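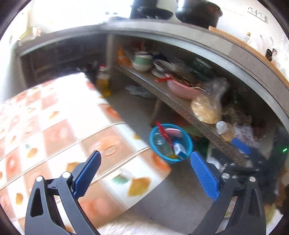 4. Setting up the Ralla water filter under a kitchen counter

4.1 Before you start

Close the cold water valve and open the faucet until the flow stops. Leave the faucet open. The Ralla 2176 must hang upright with clearance below the housing for cartridge changes. Measure the space before drilling.

CAUTION: Do not connect the filter to the hot water line. Hot water damages the cartridge seals and voids the warranty.

4.2 Mounting the bracket

1. Hold the bracket against the side panel and mark both screw holes.
2. Drill pilot holes. Check the far side of the panel for pipes and cables first.
3. Fasten the bracket with the two screws supplied.
4. Slide the filter head onto the bracket until it clicks.

4.3 Connecting the tubing

1. Cut the tubing square with a sharp blade. Do not use scissors.
2. Push one tube into the port marked IN and the other into the port marked OUT.
3. Pull gently on each tube. A seated tube does not move.
4. Open the valve a quarter turn and check all joints for leaks.
5. Open the valve fully. Run the faucet until the water is clear and free of air.

NOTE: Replace the cartridge after 2000 liters. Order part 1520. Cartridges for the older Lulier head do not fit.

4.4 If a joint leaks

Close the valve, press in the collar and remove the tube. Trim the end, then repeat steps 2 to 4 of section 4.3.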